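SKUMDALE, 6/11/25 – Automation developer Havus said it has finished the first round of a comparison between two gripper controllers for laboratory plate handling, with the Kestex unit placing more plates within tolerance than the Minami unit it may replace.

Both controllers were run in simulation on the same arm model, with the same two-finger gripper and the same wrist camera settings. The task was to lift a 96-well plate from one holder and set it down in a second. Holder positions and angles were changed before each attempt.

Each controller was given 1,576 attempts. Havus counted a placement as good only if the plate sat flat inside all four corner brackets of the target holder. Kestex reached that standard 1,043 times. Minami fell short of that figure by 247.

Most of the Minami failures came at release, the company said, when one finger opened ahead of the other and turned the plate against a bracket. Kestex had fewer release errors but was slower to settle above the holder before descending, and it stopped 9 times on a joint limit warning. Those stops were scored as failures.

The holders are fixed to a perforated board, and the simulated version copies the hole pattern so that layouts can be moved to the bench without new measurements.

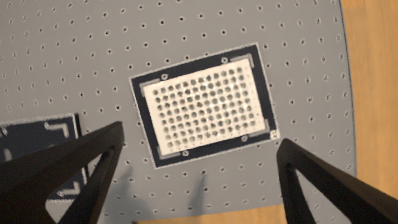

Havus said glare on pale plates remains a source of error in the camera-based pose estimate, and lighting will be varied in the second round. Finger geometry will be left unchanged until then.

Bench trials with the physical arm are due to start in Skumdale later in November. The company has not set a date for choosing a controller.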